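Review: Makberg two-arm handling system, demonstration day at Detwood

The purchasing office attended the January demonstration of the Makberg system at the invitation of Detwood, the regional supplier. Archie Sutherland led the session, and Shirley Leclerc answered questions on service terms. Our party was shown tabletop handling of small objects.
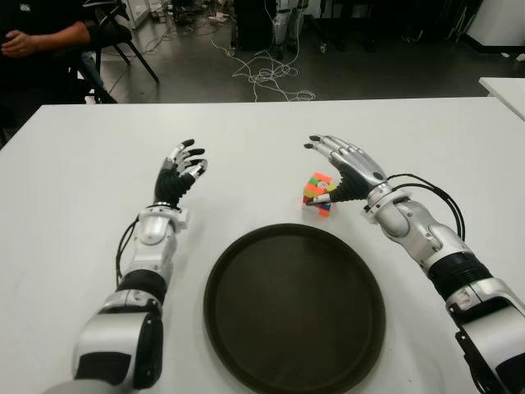
Visitors were allowed 9 minutes at the table, which was too short for a proper look at the controls. Ms. Leclerc confirmed that a service visit is included every 400 operating hours. Replacement fingertips are listed under part 663 and are sold in packs of two.

The written material was clear on safety but thin on cleaning. We asked for a maintenance schedule and were promised one by mail.

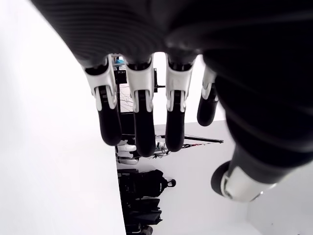 Upkeep of the hands will matter most to a teaching workshop. Mr. Sutherland advised a weekly check of each finger. The white housings at the joints have small openings and a dark hinge, and we would want written guidance on keeping dust out of them. The black fingertips are rounded.

Rating: suitable for supervised instruction, subject to receipt of the schedule. Hadi Bitar will hold the file.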